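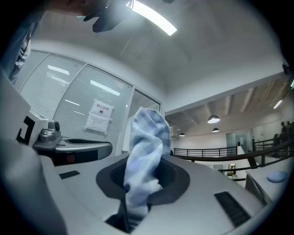
Notes for the laundry talk, Lino Martinelli, Gronden

Slide 1. Say hello, say who I am. I ran the linen side at Girneo for 5 years. The talk is about checked cloth and why it comes back to us more than plain white does.

Slide 2. The numbers. In January we took in 3,539 pieces. 741 of them were checks or plaids. Leave this up while people find seats at the back.

Slide 3. Pale checks. Light blue and white is the one everybody orders. It hides creases on the table and shows them on the shelf, where the lines of the pattern go crooked at every fold. Pass the two napkins around. Get them back this time.

Slide 4. Bunched cloth. A cloth that sits crumpled keeps its creases. Shake it out by two corners, then lay it flat with the squares lined up to the table edge. Do it once slowly, once at normal speed. Ask for someone to take the other end.

Slide 5. Folding. Fold on a line of the check, never across a square. Halves, halves again, then thirds. The Cocco hotel folds in quarters to fit its shelves. Either is fine if the whole stack matches.

Slide 6. Stains on pale colors. Check the white squares first, they show tea and grease sooner than the blue. Mark the spot with a thread. No pens. Tell the Ikdale story if there is time, skip it if we started late.

Slide 7. Storage. Stacks of ten, fold facing out, oldest on top.

Questions. Someone will ask about starch. We use it on napkins only.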